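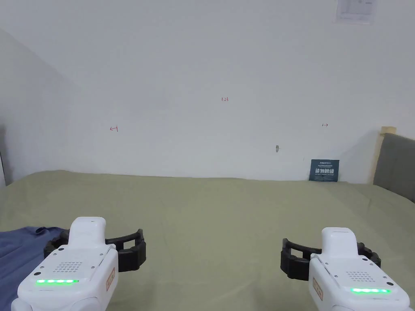
# Visit to the Jolholm Textile Care Open Day

In October a delegation from the Brulleo Household Skills Association attended the open day at Jolholm, where cloth folding and linen preparation are taught and practiced. The group was received by Mỹ Giáp, who coordinates the folding rooms and led the morning tour.

The tour began in the intake hall. Jolholm received 3846 pieces of household linen last season, most of them from the Đỗ guesthouses. Pieces are sorted by size before any other work is done. Of the total, 492 were set aside for mending and 305 were retired and cut down for cleaning use.

The delegation then moved to the folding rooms. The work surface set against the white wall in one of these is wide and flat, and is covered with a pale olive-green cloth. A blue cloth lay crumpled at the left side. Small marks in red are handwritten on the wall behind, among them the number 123 and two arrows. The delegation did not ask about the numbering of the rooms or stations, and would like to do so on a later visit.

Mỹ Giáp explained the house method for a loose cloth. It is first spread by its corners and smoothed from the center outward, then folded in half twice – edges matched before any crease is pressed. Beginners practice on plain cloths for two weeks. Fitted sheets come much later, and several members of our group were relieved to hear that the staff also find them difficult.

After lunch there was a short presentation on storage by the shelving supplier Juketti. It ran longer than planned, and the visit to the drying loft was shortened as a result.

The association thanks Jolholm for its hospitality. Members who wish to borrow the printed folding guide may apply to the office; two copies are held there.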